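Repacking Dry Food at Home: Plastic Bags, Boxes and Small Kitchens
Project report, second-year course in Household and Packaging Studies
Author: K. Arumugam

1. Why I chose this subject

When I moved into the student flats at Descombe, I shared a kitchen with two other people and one cupboard. Most of our food came in soft plastic bags: rice, noodles, lentils, dried fruit, small snacks. After the first month the cupboard was difficult to use. The bags fell over each other, some were closed with a clip and some were only folded, and we bought things we already had because we could not see them. I began to move the food into boxes with lids, and then I asked myself if it was really better or if it only looked better. This question became my project.

The report is about dry food which is sold in bags of plastic film and which people put into another container at home. I do not treat fresh food, frozen food or drinks.

2. What I wanted to find out

I had two main questions. The first was which kind of bag is easy to empty and which kind makes trouble. The second was what people lose when they throw away the bag, for example the cooking time, the date or the list of ingredients.

I had also planned to measure how long food stays crisp in a box compared with a folded bag. My supervisor advised me to leave this out, and I think it was right, as I have no equipment to measure moisture in a serious way.

3. Method

I asked students in the Descombe flats to fill in a short form and I received 40 answers. The form asked which dry foods they keep at home, whether they repack them, into what, and what they do with the empty bag afterwards. There was an open space at the end for comments, and many students used it more than I had expected.

Besides the form I did practical work at a table. I took common kinds of bag and wrote down how each one behaved while I opened it, held it and emptied it. For the containers I used boxes from my own kitchen and some from Driklow, the household shop near the bus station. I always worked with the container open and standing on the table before I touched the bag. In my first tries I opened the bag first, and then I had to look for a box with one hand while the other hand kept the bag upright. I do not recommend this.

4. The bags

The bags in my work can be put in two groups. In the first group the film is thin and clear and the food is seen directly. In the second group the film is whitish, so that the light passes but the food is visible only as a pale shape. On this second kind there is often a lot of print, and as soon as the bag has been handled a few times the film gets folds and the small text becomes hard to read. 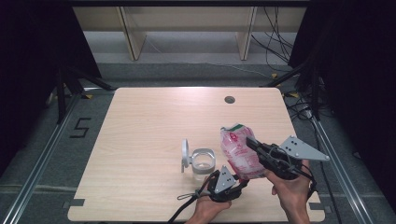 Figure 1. A printed plastic bag next to a small open container on the work table.

The folds are more important than I thought at the beginning. A new bag in the shop is usually tight, and every line of text can be read. At home the same bag is pressed between other things, and the creases go across the letters. The shine of the film adds to the problem, because under a kitchen lamp there are bright spots exactly where one wants to read. In the form, several students wrote that they guess the cooking time. One wrote that she keeps only the piece of the bag with the instructions and puts it in the box together with the food. I tried this also. It works well with rice, but with finer food the paper or film gets covered and has to be shaken off.

Stiff film was easier to pour from than soft film. Soft film closes itself at the mouth when the bag is tilted, and then everything comes out at once. The best way I found was to lay the bag on its side, flatten it a little with one hand to move the food away from the top, cut the full width of the edge and only then lift it over the box. A small cut at the corner looks tidier, but it is good only for food with small grains.

5. The containers

The wish of most students was simple: a container should be transparent and should not take much space. A round box wastes the corners of a shelf. A square box with rounded corners is a good middle way, because it stands close to its neighbour and is still easy to clean inside.

A lid which stays attached to the box was liked by some and disliked by others. It cannot get lost, and this is a real advantage in a shared kitchen. But it stands up while one is filling and can be in the way of the bag. I turned the box until the lid was on the far side from the bag, and after that I had fewer spills.

The size was the most common mistake. Twelve students do not come into this point only because they did not repack at all, and the others wrote often that the box was too small for one full bag. Then a rest remains in the bag, the bag goes back to the cupboard, and now there are two things instead of one. I made the same mistake with a set from the Flukholm series, which I had bought because it was on offer.

6. What happens to the information

The loss of information was for me the most interesting part. The best-before date is usually printed near the seal, so it is the first thing that is cut off. Allergens are another matter, above all when several people share the kitchen and one of them cannot eat nuts. I now write the name of the food, the date and the allergens on a strip of tape on the side of the box. I put it on the side and not on the lid, as lids get exchanged.

7. Limits of the work

The answers come from one group of flats and mostly from people of my age. Families with bigger kitchens may do it differently. My work at the table was done by me alone, and I became quicker with practice, so the first bags cannot be compared fairly with the last ones.

8. Next steps

In March I will show the labels and the boxes in the common kitchen, and the other students on my floor can try them for some weeks. I would also like to ask Driklow if they can write on the shelf how much rice or pasta goes into each box, as the volume in litres did not help me when I stood in the shop.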